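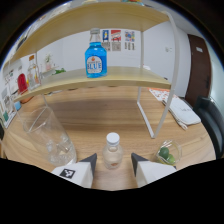

Small bottle and a glass of clear ice-like cubes

Astmont Downs Forum > Racing Talk > Moving the feature race to Monday night

railbird51
Some of you will have seen the notice on the board by the paddock. Astmont wants to move the sprint feature off the afternoon card and run it under lights on Monday, last race of the night. The rest of the card stays where it is. I have been going there a long time and I think it is a mistake. The afternoon crowd comes for that race. Take it away and you have a card of maidens and cheap claimers with nothing to build up to. What do others think?

gateseven
I like it. The afternoon card has been thin all year anyway. At least on a Monday night there is no other track running against it except Gultville, and they are usually done by 8 p.m.

mudlark_m
Gultville is not done by 8. They run late when they have a full card. Last month the final race there went off at 8:40 and I was still in the parking lot at 9:30.

gateseven
Fine, 8:40. Still done before the feature would go.

oldfurlong
My concern is the horses. Sprinters that have only ever run in daylight can be funny about the lights the first time. They see the shadow of the rail and jump it. I had a share in a gelding who was perfect in the afternoon and useless at night. We tried him 6 times under lights and he never finished better than fifth. Back in the daytime he won first time out. A trainer with a horse like that is going to skip the race, and you will get a field of 7 in what used to be the best betting race of the meet.

railbird51
That is my worry too. Short field, short prices.

turfpapers
Some horses, sure. Most of them do not care. Any barn that stables at Astmont gallops in the dark half the winter. The ones who ship in might have trouble, but they could come and school under the lights the week before if the track opened it up to them. Has anybody asked?

mudlark_m
I asked at the racing office. They said the track would be open for schooling on two evenings but they had not picked them yet. Ship-ins would have to pay for the stall.

oldfurlong
So two vans, a stall and a groom for the night, to try and win a race worth the same as it was last year. I would not do it.

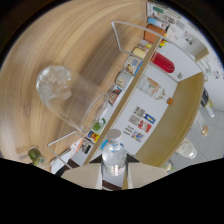

Page 2

lastout
Came to this thread from the Gultville board. We went through the same thing when they moved the Lindqvist Handicap to nights. First year was bad, small field and it rained. Second year was fine. I would not judge it off one running.

gateseven
Was the purse the same after the move?

lastout
They put it up a little in the second year. I don't remember how much. It was the bigger field that made the difference for me – you could get a price on something.

railbird51
The Lindqvist is a mile and a sixteenth though. They have time to settle. In a six furlong sprint, if your horse looks at a shadow leaving the gate, the race is over for him.

turfpapers
The gate at Astmont for six furlongs is in the chute, and the chute is the best lit part of the track. The dark spot is the far turn by the old tote board. If they fixed the two lamps there I don't think you would have a problem anywhere.

oldfurlong
Those lamps have been out for two seasons. I will believe it when I see it.

mudlark_m
One was working when I was there last. It flickers.

brolenitz_fan
Different point. Some of us work on Tuesday morning. If the feature is the last race I will not get home until 11. I can do that once in a while for a stakes race but my dad can't, and he is the one who taught me to read a form. He watches Brolenitz every time that mare runs and she is supposed to be pointed at this one. Why can't they make it the fourth or fifth race and let people go home?

gateseven
Because then people go home.

brolenitz_fan
Right, but the ones who can't stay won't come at all, so they lose the whole night from us. That doesn't seem smart to me.

turfpapers
I agree with that part. Put it in the middle. They already do that with the fillies' stakes and the stands stay mostly full after.

railbird51
I could live with race five. Is Brolenitz really going in it? I thought she was getting a break.

brolenitz_fan
She worked four furlongs on the main track and the clocker had her handily. No word from the barn. She has never been under lights so we would be in the same boat oldfurlong is talking about.

oldfurlong
She is a sensible mare. If any of them can handle it, she can. I would still want her out there on one of the schooling nights.

lastout
Put a shadow roll on her and see. It helped a couple of ours.

oldfurlong
It can help. It did nothing for my gelding.

mudlark_m
Racing office called me back. Entries for the sprint close Thursday at noon. The order of races is not set, and they said to put comments in writing and leave them at the front desk. I am going over tomorrow morning and can take a letter if somebody wants to write one.

railbird51
I'll write it tonight. Race five, and fix the lamps on the far turn. Anything else?

gateseven
Leave my name off. I still like it last.

turfpapers
Ask them to post the schooling nights.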